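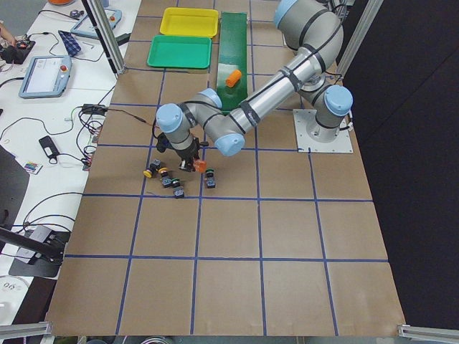 Birutė Avotiņš
Project report, Workshop Practice 2
Submitted in November

1. Purpose

The project dealt with sorting small push-button switches by cap color. The switches come from the Patby control panels that the workshop takes apart each term. They reach us mixed in one bag and have to be separated before they can be tested and stored.

2. Work surface

The table is covered in brown paper. Blue tape divides the paper into a grid, and the switches are set out as a loose group in one square. A yellow tray and a green tray lie farther up the table, next to a long dark-green strip.

Plain paper was chosen after a trial on bare tabletop, where dark switch bodies were hard to pick out under the ceiling lights. The paper is replaced when it tears. The tape is laid again each time, which takes 6 minutes with a steel rule.

3. Parts

Cap colors include yellow and green. The bodies are square and dark, so the cap is the only quick way to tell one type from another. A switch lying on its side is harder to read than one standing upright — the cap then faces the edge of the table.

4. Procedure

The bag held 75 switches. They were placed on the grid in small groups and sorted by cap. Loose caps were kept apart and matched to bodies at the end of the session. Lūse checked the sorted parts on Friday against the list in the Gumerov parts binder.

5. Results

Of the 75 switches, 4 were in the wrong group at the check. All 4 had yellow or orange caps. Another 2 had cracked bodies and were discarded.

6. Further work

Repeat the sort with the Jirnia lamp over the table, and add a printed color card for yellow and orange.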